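Two-arm PC teardown demo: why does it hold the cable end and not just pull the cable?

Posted by Vainio, 1 October 2018

I went to the open day at the Skallcombe workshop in August. One of the stations was a desktop PC being taken apart by two robot arms, run by the Barar people. I maintain office machines for a living and would like to try something similar on a much smaller scale, so I paid more attention to this than to the rest of the hall.

What I noticed is that the gripper goes right down among the cables to reach the SATA connector at the drive. I would have expected it to grab the cable further out, where there is plenty of room, and pull.
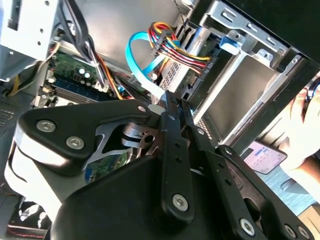 My own trials are on a bench with a single second-hand arm and a parallel gripper. I have a stack of scrapped towers, all the same model, and 40 attempts logged so far. If I take the cable mid-loop, the plug tilts and jams, or the gripper slips along the sleeve. If I go for the plug, the fingers foul the drive cage before they are deep enough.

Two things I would like to know. Is gripping the plug the normal approach, or was that specific to the demo? And does the case have to lie flat? Mine is upright at present, as it would be under a desk.

Tulier

Grip the plug. A SATA data plug is meant to come out straight, and many of them have a small metal latch that must be pressed first. Pulling on the cable puts a side load on the plug and the drive socket, and the socket is the part that breaks. If your cables are the latching type you need a finger shape that presses the latch as it closes. Flat fingers will do it if you approach with one finger on the latch side.

For clearance, fit longer, narrower fingertips and come in at an angle. Check the stiffness afterwards. I went from short tips to long ones and lost enough accuracy that I had to teach every point again.

Lay the case on its side with the open face up. Gravity then keeps loose parts where they are and you can reach most of the board from above. It also gives you somewhere to put things: have a fixture next to the case with a slot for each part, so the place position is always the same. The Skallcombe table was arranged in this way.

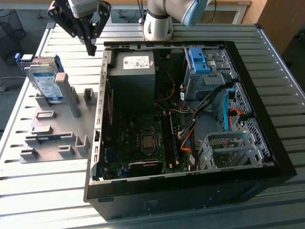
Tower on its side, with the grey parts fixture to the left.

The fixture plate is easy to print. Leave more clearance in the slots than you think you need and put a chamfer on the top edges. I started with a tight fit for the 3.5-inch drive and it caught on the rim nearly every time. Bolt the plate down, or at least locate it with two pins.

You will also want to clamp the case. An empty tower is light and will shift when a plug lets go suddenly.

user 3,001

Just cut the cables, they are scrap anyway. Side cutters on the arm, done.

Vainio

Thanks, both. Cutting is out for me as I want the cables back. I have turned the case on its side and the reach is much better. They are the latching type, so I will make new fingertips before I log any more attempts. Does anyone have a clamp design that leaves the drive bays clear?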